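Product Review: Lolirance Trademark Watch and Docketing Suite

Prepared for the members of the Ramalho Intellectual Property Practice Network
November 2024

Purpose of the review

The Network reviews software and services that its member firms are considering for trademark and patent work. The present review concerns Lolirance, a combined watching and docketing product supplied by Iklow. It was requested by several smaller members whose existing docketing arrangements consist of a shared calendar and a set of spreadsheets, and by one larger member whose current contract expires at the end of December.

The review was carried out by the Network's practice support office with the assistance of two member firms. Iklow supplied a full evaluation account at no charge and had no part in the drafting of this text. The supplier was given an opportunity to correct errors of fact and asked for one change, concerning the name of a subscription level, which has been made.

Scope and method

The evaluation portfolio consisted of 482 records drawn from closed or anonymized matters. It contained trademark registrations and applications, granted patents, pending patent applications and a small group of registered designs. Records were chosen to include the kinds of matter that tend to cause difficulty in practice: divisional applications, transfers of ownership recorded late, marks with disclaimers, and renewals falling within a grace period.

The portfolio was imported once from a spreadsheet and once from the export file of another docketing product. Each import was then checked against the source. The watching service was run against 32 marks in the portfolio, including word marks, figurative marks and combined marks. Searches were repeated after each change of settings so that results could be compared.

No attempt was made to assess the billing module. Members who require integrated billing should request a separate demonstration.
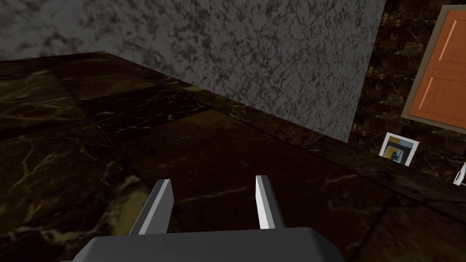

Importing existing records

The import tool is the strongest part of the product. It reads the first rows of the source file, proposes a match for each column, and allows the user to accept or change each proposal before any data is written. Dates in mixed formats are flagged instead of being silently converted. In our tests the spreadsheet import produced 49 warnings, all of which pointed to a real problem in the source data, most often a missing priority date or an owner's name spelled in more than one way.

The import from the other docketing product went less smoothly. Related matters arrived as separate records, and the family links had to be rebuilt by hand. Iklow's written guidance states that family links are preserved where the source file contains a family reference. Our file did contain one, under a column heading that the tool did not recognize. Renaming the heading and repeating the import solved the problem. A firm moving a large portfolio should therefore run a trial import of a few families first and examine the links closely.

An import can be reversed in full until the first deadline has been marked as completed. After that point, records must be removed one at a time. The guidance mentions this only in a footnote, and it deserves a more prominent place.

Deadline calculation

Lolirance calculates deadlines from rule sets, one for each office. A rule set may be viewed in full by any user, and each calculated date carries a reference to the rule that produced it. Reviewers found this openness valuable. When a date appeared to be wrong, the cause could be found within a minute or two, and in most instances the error lay in the data supplied.

Two points call for caution. First, firms may edit rule sets, and an edited set no longer receives updates from the supplier. The product displays a small notice to this effect at the time of editing but gives no later reminder. A firm that adjusts one rule for local reasons could go on for years with a set that has fallen behind. Second, the handling of office closure days depends on a calendar that each firm must confirm annually. Until it is confirmed, the product uses the previous year's list.

Reminders are sent by email and appear on a daily task page. A responsible person and a deputy may be named for each matter. Where neither has acknowledged a reminder within 5 working days, it passes to a supervisor. The interval can be shortened for a particular type of deadline, and we recommend that this be done for all deadlines that cannot be extended.

The watching service

The watching service compares newly published trademark applications with the marks a firm has placed under watch. Results are delivered weekly as a ranked list, with the goods and services of each mark shown side by side.

For word marks, ranking was sensible. Close phonetic matches appeared near the top, and the service coped well with marks in which a common word had been joined to a distinctive one. A test mark, DULLTON, produced a manageable list in which the most relevant entries were placed on the first page. Short marks of three or four letters produced long lists of little use until the filter for goods and services was narrowed.

For figurative marks, the results were mixed. The service relies mainly on the classification codes assigned to figurative elements, supplemented by its own comparison of shapes. Simple geometric devices returned many entries that a trained reader would dismiss at once. More detailed devices were handled better. At present the figurative watch is suitable as an aid to an experienced reader and should not be offered to clients as a complete service.

The reports generated for clients are clean and readable. The firm's own letterhead may be used, and comments entered by the attorney are carried into the report in the correct place. Standard comments can be stored and reused. Reports can be issued in several languages, although standard comments are not translated.

Access, security and records of change

User rights are set by role and may be limited by client or by matter. The division between those who may see a record and those who may change it is clear. One member firm wished to give a client direct access to a small group of matters, and this was arranged without assistance from the supplier.

Every change to a record is logged with the user's name, the time, and the old and new values. The log can be searched and exported but not edited. For firms that must demonstrate to an insurer how a deadline was managed, the log will be of considerable help. Two-step sign-in is available at every subscription level and can be made compulsory – a setting we advise all members to use from the first day.

Data may be exported at any time in an open format. The export includes documents, although these are placed in a single folder under numbered file names, with a separate index. Sorting them for use in another product would take some effort.

Support and training

Support requests were answered on the same working day in all but one instance. Answers were courteous and, for questions about daily use, complete. Questions about rule sets were referred to a specialist team, which took longer but gave reasons for its answers and cited the relevant provision.

Training is provided through recorded lessons and a live introductory session. The lessons on docketing are thorough. Those on the watching service are brief and assume that the viewer already knows how to read a watch report. Firms with new paralegal staff will need to supplement them.

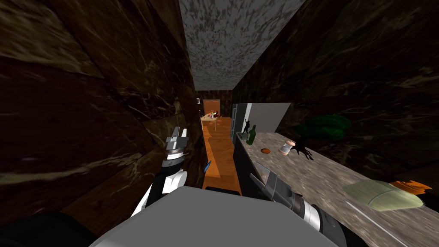

Afonso Rebelo considered the criticism of the figurative watch too mild, and asked that his view be recorded. In his opinion, a list that must be read from beginning to end by an attorney saves no time over a plain list sorted by class, and a small firm would do better to buy figurative watching separately. He agreed with the findings on importing and on deadline calculation, and added that the visible rule references had changed the way he checked dates prepared by others.

The practice support office has noted this view. It remains of the opinion that the figurative watch has some value for firms with few device marks, provided that the time needed to read the results is taken into account when fees are set.

Cost

Iklow charges by the number of active records, with the watching service priced separately for each mark. There is no charge for additional users. This arrangement favors firms in which many people need occasional access, and is less attractive to a sole practitioner with a large portfolio of renewals. Closed matters are not counted, but they must be marked as closed by the firm, and the product does not suggest candidates for closure. Members should review their portfolios before requesting a quotation.

The standard contract renews automatically for a further year unless notice is given in writing three months before expiry. Members are advised to enter that date in their own docket when they sign.

Assessment and recommendations

The Network recommends the docketing component of Lolirance to small and medium-sized members, subject to a trial import and to a written internal policy on the editing of rule sets. The policy should name the person who may approve an edit and require a yearly comparison of each edited set with the supplier's current version.

The word mark watch is recommended for general use. The figurative watch is recommended only as a supplement to review by an experienced attorney.

Firms that maintain a parallel docket during the first months of use should continue to do so until at least one full renewal cycle has been checked in both systems. Requests for the test protocol, including the list of import warnings, may be addressed to the practice support office.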